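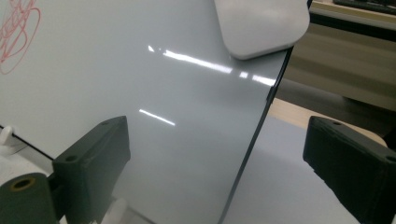

Comparative Party Politics
Handout 6: Coalition agreements and the junior partner
Last revised 2021-04-27

6.1 Scope

The previous handout dealt with how governments form when no party holds a majority. Handout 6 covers what happens afterwards, and in particular the position of the smaller party. Presidential systems are left until Handout 9.

6.2 Terms

Coalition agreement: a written text, usually published, in which the parties set out policy and the division of posts.
Junior partner: any party in government other than the one holding the post of prime minister.
Confidence and supply: support on confidence votes and budgets without seats in cabinet. Do not call this a coalition in your essays.
Portfolio: a ministry, or a group of duties given to one minister.

6.3 Gamson's rule

Parties tend to receive cabinet posts in proportion to the seats they bring. Suppose a legislature in which the government side holds 80 seats, of which the larger party has 60 and the smaller 20. The rule predicts a quarter of the posts for the smaller party. In practice very small partners often receive slightly more than their share. The rule says nothing about which posts are given, and a count of ministries treats finance and fisheries as equal. Weighted measures exist but depend on expert surveys — read the notes on method before quoting one.

6.4 Keeping tabs

A minister from one party may drift from the agreed text. The partner has several ways of watching:
- a junior minister from the other party in the same department
- the chair of the matching legislative select committee
- a coalition council that meets outside cabinet
- detailed wording in the agreement itself

Long agreements are sometimes read as a sign of distrust. Length also reflects national habit, so compare within a country first.

6.5 Electoral cost

Junior partners often lose votes at the next election. Two accounts are given. In the first, voters cannot tell the partners apart and credit the larger one. In the second, supporters punish compromise. The two predict different things for a party that leaves early, and the seminar will spend most of its time on this point.

6.6 Seminar work

Read the Krishnan chapter, sections 2 and 4, and the Jusell paper as far as page 35. Bring one page of notes on a coalition of your choice formed after 1990. The resit for this block is in July.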